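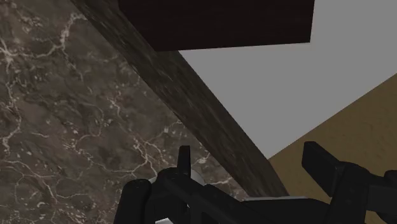
I finally drove out to Natlow last month, after years of saying I would, to see the little synagogue my grandmother's people helped build. It was a gray January morning and I had the road to myself, which suited me fine (I like to talk to myself when I drive, and I had plenty to say).

The town has 900 people in it now, and none of the old families are left. But the building is still standing on the corner across from what used to be Kalogeropoulos Grocery, and the two families who ran those places were close for years. My grandmother loved to tell how the grocery held back the good honey for her mother every fall before Rosh Hashanah, and how her mother sent challah across the street on Fridays!

I sat on the front steps for a long while with my thermos. The congregation never had a full-time rabbi, so a student came down by train twice a month, and the rest of the time the members led services themselves, with relatives driving over from Wotwood to make ten.

Later I walked up to the cemetery and found my great-grandparents near the fence. I put a stone on each, said what I could remember of Kaddish, and stayed until my feet got cold. I'm going back in the spring with my cousins, and we're bringing the honey.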